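Safe practice for a robot cell that assembles or services desktop computers: which rules apply, and in what order?
Posted in Workplace Automation – Rules and Standards

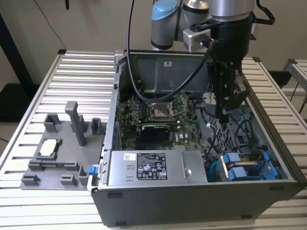 Posted by Imtiaz Roy

I am responsible for the written procedures at Rernholm, where we are preparing a bench cell for processor and memory work on desktop towers. The arm reaches into the open case from above, and parts are presented on a printed fixture tray beside the computer. An operator loads the tower, positions the parts, and leaves the work area before the program starts. That is the intention, at least.

Our internal auditor has asked for a documented risk assessment before the cell is released in February. I have read the general robot safety standards, ISO 10218 parts 1 and 2, and I understand that the second part concerns the complete installation. My difficulty is with the following points.

First, the arm was sold to us as suitable for collaborative use. The supplier's representative stated that no guarding would therefore be required. I would like to know whether that statement can be relied upon in our file.

Second, the work involves bare boards and open sockets. I am uncertain whether electrostatic protection belongs in the same document as the safety assessment or in a separate one.

Third, the towers arrive with their power supplies installed. Is there an accepted rule for how these are to be treated before the arm enters the case?

Our procedure currently runs to 11 pages and I would prefer not to lengthen it without good cause. References to clauses are welcome, but plain guidance would be of more use to the operators.

Posted by Raili Rautiainen
Marked as accepted

The statement from the supplier should not be relied upon. A robot may be designed with features that permit collaborative use, but the assessment applies to the application as a whole. This includes the arm, the gripper, the part being held, the fixtures, the table, and the task. An arm with force limiting can still press a finger against the steel edge of a computer case, and thin sheet metal is a poor surface for a hand to meet at any force. I would ask the supplier to withdraw the statement in writing or to support it with measurements taken on your own cell.

For the assessment, I suggest that you proceed by task. List loading, positioning of parts, automatic running, clearing a fault, cleaning, and teaching of new positions. For each one, record where the person's hands and head may be, what the arm can do at that moment, and what prevents contact. In my experience the fault-clearing entry is the one most often left thin. When a processor is dropped inside the case, the operator will want to reach in at once, and the procedure must state the condition of the arm before that is permitted. A program pause is not sufficient for this purpose unless the stop is monitored by a safety-rated function.

Cables deserve their own line. Any cable carried along the arm must be routed so that it cannot catch on the case, on a heatsink, or on a connector through the full range of motion. A slack loop may be harmless at one position and drag across the board at another. Run the complete program at reduced speed with the cell attended and inspect the loop at each turning point. Manual reduced speed under the standard is no more than 250 mm per second at the tool; we set ours lower, at 200.

On your second point, keep electrostatic protection in a separate document and refer to it from the procedure. It protects the product, and the people who review it are usually different. It should cover grounding of the table surface, the gripper fingers, and the fixture tray. Printed trays in ordinary plastic are commonly insulating and can hold a charge. Either print them in a dissipative material and verify the resistance, or restrict what may be placed on them. I would also require socket covers to stay on until the insertion step.

As to the power supplies, treat every unit as a source of stored energy. Disconnect the mains lead, remove it from the bench, press the power button to discharge what can be discharged, and allow the waiting time given by the maker. The housing of the supply is not to be opened in the cell under any circumstances. The operator should confirm this step before the start button is enabled – ours is a checkbox on the panel, and it is logged.

Posted by Facundo Núñez

I agree with the above and would add one item on fixtures. Clamp the case. We operated a similar bench at Mazurek with the tower resting on the table by its own weight, and after 2,247 cycles the log showed that nearly every insertion fault followed a small shift of the case. Two end stops and a toggle clamp resolved the matter. The position of the fixture tray should be fixed in relation to the case by the same plate, and the plate should carry a revision number.

A clamp is also a pinch point, so it must appear in the assessment.

Posted by Aatos Pelkonen

If it is a collaborative robot you do not need a fence. We have had ours for two years without one and have had no problems.

Comment by Raili Rautiainen

The absence of a fence may well be acceptable at your site, but the reason must be found in your assessment and your measurements. A period without injury does not meet that requirement, and I would ask that readers not adopt this answer as it stands.

Comment by Imtiaz Roy

Thank you to all. I have moved the electrostatic section into its own document and rewritten the fault-clearing step. The supplier has been asked for measurements. One further matter: does the assessment need to be repeated when only the gripper fingers are changed?

Comment by Raili Rautiainen

It needs to be reviewed and the review recorded. If the new fingers have the same shape, mass, and gripping force, a short signed note is normally adequate. If any of these differ, repeat the contact measurements for the tasks in which a person may be within reach.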